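Workshop notebook, April
Bench 2, hide glue trials, continued

Started at 8.40. Glue from the Plerell bag was left soaking overnight in the small jar, one part granules to two of cold water by weight. It had swollen right through by morning with no hard bits at the bottom. Put it in the Lebrun pot, brought it up slowly and held it below 60. First skin taken off and thrown away.

The point of this round is open time. Last month's joints on the Waltley chair seats went off before the clamps were on, and two of them had to be steamed apart again. The room was cold and so was the wood. I want to know how much of the trouble was the wood.

Beech offcuts, all from the same board, planed the same morning. Half of them warmed on the shelf over the radiator, half left on the floor by the door. Lap joints, 50 mm overlap, glue brushed on both faces. Waited, then closed by hand and clamped.

Cold pieces: gelled at the edges before I had finished brushing the second face. Closed them anyway. Squeeze-out was lumpy and on one piece there was none along the far side. I expect these to fail.

Warm pieces: still runny when closed, could be slid about and lined up. Even bead of squeeze-out all round. The brush needs to go back in the pot between faces or it drags.

Tried a third lot with urea, 20 g into 400 g of made-up glue. Much slower to gel, even on cold wood. Smell is worse. It stays tacky a long time and I would not want to handle a chair the same afternoon. The Wurmont notes say urea weakens the joint a little, but they give no test and the figures are for a different grade, so I am leaving that open until ours are broken.

Pot ran hot after lunch. The dial says one thing and the thermometer another, four degrees out at the top end. Use the thermometer. If anyone else has the pot, please do not leave it on with the lid off, it was down to a thick paste when I came back to it last week and that batch went in the bin.

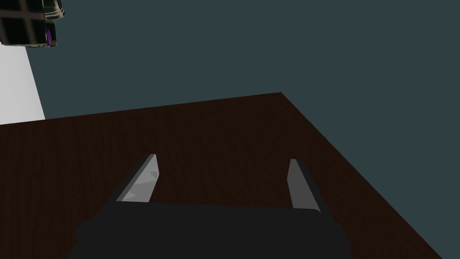 Page last changed: April, 16.15

Clamps stay on until tomorrow. After that the pieces go on the rack for a week before pulling. The lever rig is set to stop at 3000 N, which should be enough for the cold ones at least. Mark the pieces in pencil on the end grain, C, W or U, because the ink bled last time and we could not tell them apart.

To do: order more Plerell granules, the bag is nearly finished. New brush, the old one is shedding. Check whether the Waltley seats can wait until the results are in, or whether they should be done with warmed wood and no urea, as the older repairs were.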